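The Treststead Gauge

The gauge house at Treststead held one instrument, a float recorder that drew the level of the reservoir on a paper drum. Malathi Krishnan changed the paper at 6 every morning. She wrote the level in the book to the nearest millimeter and signed it.

In April the level rose by 70 millimeters in a night without rain. She checked the float, the cable and the counterweight. All three moved freely. She checked the staff gauge on the wall, which agreed with the drum. The inlet valve was shut and sealed.

She telephoned the district office at Medina and read the figures to Domingo Ocampo. He asked her to repeat them. He said the permitted error was 6 millimeters and that anything larger had to be entered as a fault.

"It isn't a fault," she said. "There is more water."

"Then where did it come from?"

She had no entry for that. The form had a column for rain, a column for inflow and a column for loss - nothing else. She wrote 70 in the margin and drew a box around it.

The next night the level rose by 120. She slept in the gauge house after that, on the floor beside the drum, and listened to the pen.
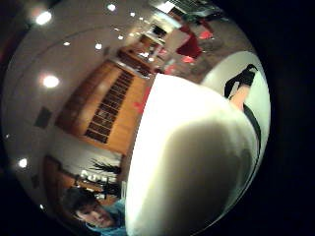 Tegan Tuhiwai said the book should go to Medina as it stood, margin and all, and that the columns could be argued over later. Malathi wrapped it in oilcloth and tied it twice. Then she put fresh paper on the drum, inked the pen and set it down at the new level, a hand's width from the top of the sheet.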